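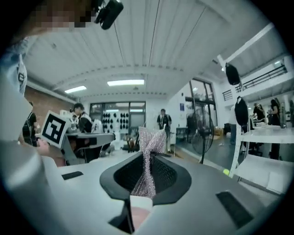

**Samedi 12 novembre.** L'épaule gauche a encore refusé de monter plus haut que l'étagère du milieu. Capsulite rétractile, donc, c'est le mot officiel depuis jeudi, et le docteur Morin l'a prononcé avec l'air satisfait de quelqu'un qui rend la monnaie juste. Je lui ai demandé ce qui se rétractait au juste. La capsule, m'a-t-il dit, l'enveloppe de l'articulation, qui s'épaissit et perd son mou. Je me représente un tricot rose argenté tout pailleté qu'on pincerait et qu'on tirerait vers le haut jusqu'à ce qu'il fasse une pointe torsadée : ce qui est pris dans la pointe n'est plus disponible ailleurs. L'image vaut ce qu'elle vaut. Morin en avait une autre, avec un col roulé lavé trop chaud, et je ne suis pas sûre qu'elle soit meilleure.

Ce qui m'agace, c'est le pronostic. « Ça passe tout seul. » En combien de temps ? Deux ans, parfois trois. À ce compte-là beaucoup de choses passent toutes seules, y compris les médecins, qui partent à la retraite avant qu'on revienne leur demander des comptes.

Il m'a proposé une infiltration, puis la dilatation sous contrôle radiologique si l'infiltration ne donne rien. J'ai dit que j'allais réfléchir. Liis trouve que je réfléchis trop et que je devrais prendre ce qu'on me donne. Liis a eu la même chose à droite, elle a tout fait, piqûre, kiné, acupuncture, cure, et elle attribue sa guérison à l'acupuncture parce que c'était la dernière en date.

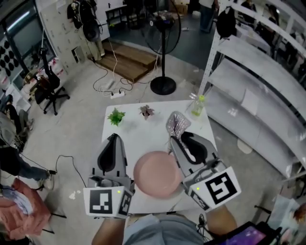 Lu ce matin la brochure de Citell, prise dans la salle d'attente. Ils vendent un appareil à ondes pour les épaules raides, le Pelano, et ils citent une étude sur 2 612 patients, « suivis avec d'excellents résultats ». Il faut descendre jusqu'à la note, en gris sur gris, pour apprendre que 1 807 seulement ont été revus à la fin. Et les autres ? Guéris et partis à la pêche, ou bien dégoûtés et partis chez le concurrent. La note ne le dit pas. Pas de groupe témoin non plus, pour une maladie dont on vient de m'expliquer qu'elle passe toute seule ! J'ai souligné au crayon et j'ai gardé la brochure pour la montrer à Morin, qui n'y est peut-être pour rien. Le présentoir était quand même devant sa porte.

Kiné avec Jurgita hier. Pendule, bâton, serviette dans le dos. Elle mesure la rotation externe à chaque fois avec son petit rapporteur en plastique et elle note un progrès. Je veux bien. Mais elle mesure après m'avoir chauffé l'épaule pendant un quart d'heure, et le lendemain au réveil je ne peux pas attraper ma ceinture de sécurité. Je lui ai demandé de mesurer en arrivant, la prochaine fois. Elle a dit oui sans enthousiasme.
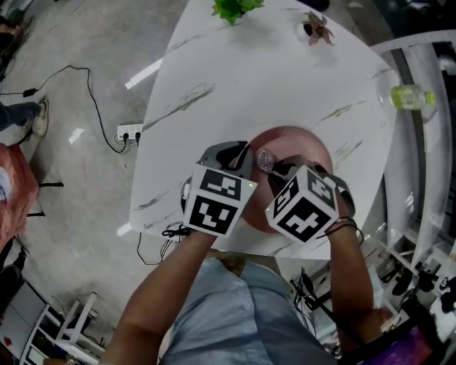
*Chemise bleu clair, table effet marbre.*

Nuit mauvaise, réveillée deux fois, toujours sur le même côté. Le coussin sous le coude aide un peu, ou alors je dormais mieux ces nuits-là pour une autre raison, je n'ai rien noté avant lundi.

Pour l'infiltration, je penche vers le oui. Les articles que m'a envoyés Haruna disent à peu près tous qu'elle soulage les premières semaines et qu'au bout d'un an on ne voit plus la différence. C'est modeste, donc plus crédible que Citell. Je voudrais seulement qu'on me le dise comme ça au cabinet.

Rappeler le secrétariat. Demander si c'est Morin qui pique ou la remplaçante, et s'il faut refaire la radio d'avril.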